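My first candidate forum, and I may need a nap

5 November 2023

So I finally did the thing I've been saying I'd do for years and went to a candidate forum in person. Not on a livestream with the sound down while I fold towels, but in a folding chair, in the old middle school gym in Stestmont, with a paper program and everything. I'm still a little wound up about it, so bear with me.

There were 3 people on the stage, all running for the one open county seat, and the gym was packed. I got there early (I thought!) and the parking lot was already full, so I left the car over by the feed store on Costello and walked back. People were standing along both sides of the road with signs, one group for the Butura road plan and one group very much against it. They were loud but mostly polite. One woman with an anti-Butura sign held the door for me, and I was wearing the other side's button, so that was nice of her.

If you don't live around here, the Butura thing is the whole election. It's a plan to widen the road out to Flurnura and put in a new bridge, and everyone I know has an opinion on it. I'm for it, mainly because I drive that road and I've had to back up for a hay truck on the old bridge more than once. But I went in telling myself I would listen to the other side, and I did try.

The first candidate got booed before he even sat down. I don't agree with him on much, but I felt bad about it. He's against the bridge, and he had a stack of note cards that he never looked at, and he talked pretty well about what it does to the farms when you take a strip off the front of every one of them. I hadn't thought much about the strip. I wrote it down on my program.
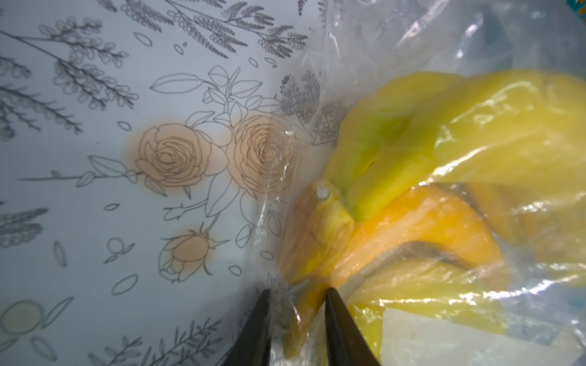 Then the second one got up, who is the one I'd been planning to vote for, and oh boy. She was asked 2 times how the county would pay for its share, and both times she told us how much she loves this community. I love it too! I'd still like to know about the money. A man in the back yelled "Answer it!" and the moderator had to bang on the table with a water bottle to get things going again.

The third candidate I knew nothing about, and I think he won the night. He wants to fix the bridge first and leave the road alone until there's a vote on it. People on both sides clapped for that, sort of carefully, looking to see who else was clapping.

Afterward the two groups outside had kind of mixed together on the sidewalk, and there was one real shouting match over a sign that got stepped on. A deputy strolled over, and it fizzled out. I stood around longer than I meant to, talking to people I usually just wave at.

I checked when I got home, and 3797 people voted in the last county race. That's a small number for a place this spread out, so if you've got a ballot on your kitchen counter like I do, go fill it out. Mine's still blank on that one line. I'm going to drive out and look at the bridge again tomorrow before I mark it.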